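Section 6: Running the hand-held gripper table on an open day

This section covers the visitor table only. For charging, pairing and storage, see the earlier sections of the Coretico guide. Read it through before the doors open, as some steps need two people.

6.1 Before visitors arrive

1. Choose a plain, pale table with a matt top. Dark or patterned tops make it hard for visitors to follow the fingertips on the wall screen.

2. Leave 100 cm clear on the visitor side. Wheelchair users should be able to come in straight, without turning.

3. Put the spare parts box (part 2253) under the table, on the host's side.

4. Set out the practice objects. Small wooden shapes and a piece of mesh fabric are enough for a first turn. Keep the heavier Fustis blocks back for visitors who ask for something harder.

5. Open and close the gripper by hand a few times. Both fingertips should move together and stay level with each other. If one lags, go to 6.4.

6. Start the Ginden viewer and check that the picture on the wall screen is the right way up.

Note: The viewer takes a while to start from cold. Do not press the button again while the bar is still moving.

6.2 Giving a visitor a turn

1. Show the movement once yourself, slowly, with the fingertips pointing at the table.

2. Hand the gripper over by its body. Do not pass it by the fingertips.

3. Ask the visitor to open the jaws fully before reaching for anything.

4. Let them pick up one wooden shape and put it down again. Most people squeeze too hard the first time – say so beforehand.

5. If they want to go on, let them try the mesh. It should be pinched at a fold.

6. Take the gripper back and leave it open on the table for the next person.

Caution: Keep fingers, hair and lanyards away from the link arms. The pivots can pinch.

Caution: Children under 100 cm tall need an adult standing with them at the table.

6.3 Groups

School and club groups go through in pairs, one holding the gripper and one watching the screen, then they swap. The Kourkoulas arm at the next table runs on its own timer, so start a group just after its cycle ends or half of them will walk off to look at it.

6.4 Checking the pads

The dark pads on the inner faces of the fingertips take all the wear. Check them at midday and again at closing.

1. Open the jaws and look along the edge of each pad.

2. Pull gently at any loose end. If it lifts, change the pad.

3. Change both pads even if only one has gone. A new pad against an old one grips unevenly.

4. Check that the screws in the fingertip blocks are tight. Do not overtighten.

The pads below are both torn, with pieces hanging from them, and are due for changing.

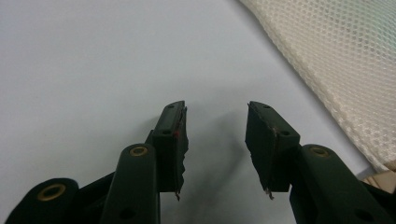

Page last changed: December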